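### 4.2 Charging the lamp for the first time

The Flellow table lamp leaves the factory with a part charge only. Please charge it fully before you use it in the evening.

1. Remove the paper strip from the battery door on the bottom of the lamp.
2. Place the lamp on a flat and dry surface.
3. Connect the small end of the cable to the lamp, then the large end to the charger.
4. Wait until the ring light changes from orange to green. A full charge takes 133 minutes.
5. Disconnect the cable and close the rubber cover – press it until you hear a click.

**Note:** Use only the Proris charger that came in the box. Other chargers can work, but the charging time will be longer.

**Caution:** Do not charge the lamp in direct sun or at a temperature over 45 °C.

### 4.3 Choosing the brightness

1. Touch the top of the lamp one time to switch it on.
2. Hold your finger on the top for 2 seconds. The light becomes slowly stronger.
3. Lift your finger when the light is comfortable for you. The lamp remembers this level.

For reading, we recommend to put the lamp on the left side if you write with the right hand. A light-colored table reflects more of the light, so a lower level is often enough.

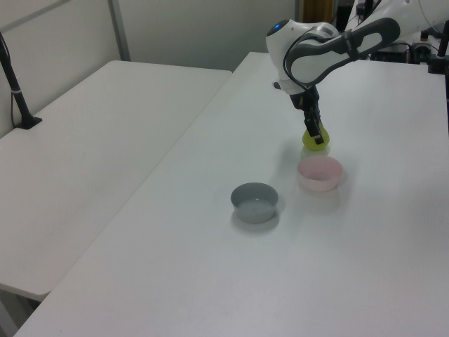 *Fig. 7. White table with a pink bowl.*

On a dark table, choose one level higher.

**Note:** After 2,000 hours of use the lamp can be a little weaker. It is normal and it is not covered by the warranty.

To go back to the factory level, see section 4.6.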